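Home | Workroom | Checklists | Kitchen Corner | Archive | Contact

My February walk-through of the Dradovgate workroom, with grumbles
By Marisol Cuervo, February

I do this one every winter, clipboard in hand and coffee in the other, and I write up the comments while I still remember what I meant by them. OK means OK. FIX means please fix it. LOOK means I'm not sure and somebody should look again.

1. Ceiling lights and overhead
OK. All the fluorescents came on at the switch and I didn't hear any humming. The ductwork got dusted in the fall and still looks decent to me. One ask: whoever changes a tube next, write it in the log, please! Sinan and I spent ages trying to work out which ones were new.

2. Shelving
LOOK. I love these big white shelves and so does everybody else, so they fill up the minute I turn my back. Bags up high are fine if they're light. Open cardboard boxes are fine too, but they go low down, and nothing pokes out past the edge of the shelf. Cables near the floor get coiled and tied.

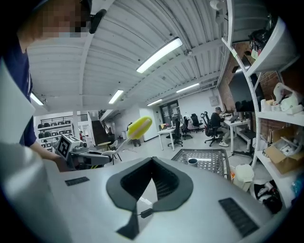
3. Floor and cords
FIX. The long white cable across the floor is my number one trip worry (it was on last year's list too, sigh). Run it along the wall or put a cover over it. The power strip stays where we can all see it, and please don't plug another strip into it. I did the wiggle test on every plug and they all sat tight.

4. Dish brush and cup
OK with a nag. The brush with the yellow sponge head is for cups and nothing else. Not the sink drain, Yavuz! Check that the head is on firmly, give it a sniff, and swap it if it smells even a little.
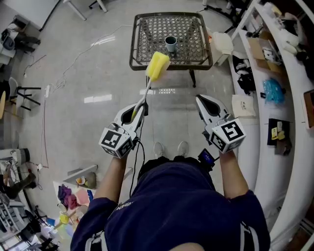
I also ran my thumb around the rims of the cups looking for chips and came up with nothing, so that's a clean pass. Cups can dry on the metal table, only keep them toward the middle. I've put a spare brush head on the order to Woltier.

5. Desks, chairs and the way out
OK, mostly. Push the black office chairs in when you get up, because the path to the glass-paneled door has to stay clear all day long. I walked it twice, once with my arms full, and did fine. Small stuff left on the white tables goes home with its owner at closing.
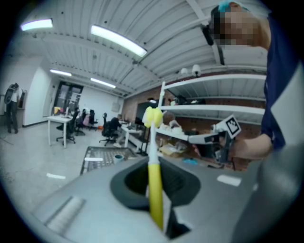 6. Cameras and walls
OK. Both cameras by the ceiling feel solid on their mounts. I went up the ladder to check, with Aoi holding the bottom. The brick is dry to the touch and I found no new cracks.

7. Still to do
Cable cover, shelf tidy, spare brush head. I'll go around again once those are done.

Comments

Soo-ah Seo: I can do the cable cover. There's a length of it left over in the Ando closet, I think.

Yavuz Eren: It was ONE time with the drain.

Sinan Uysal: Can we add the stool to the list? It rocks a bit when I sit on it.

Marisol Cuervo: Good catch, Sinan, adding it now. Soo-ah, yes please!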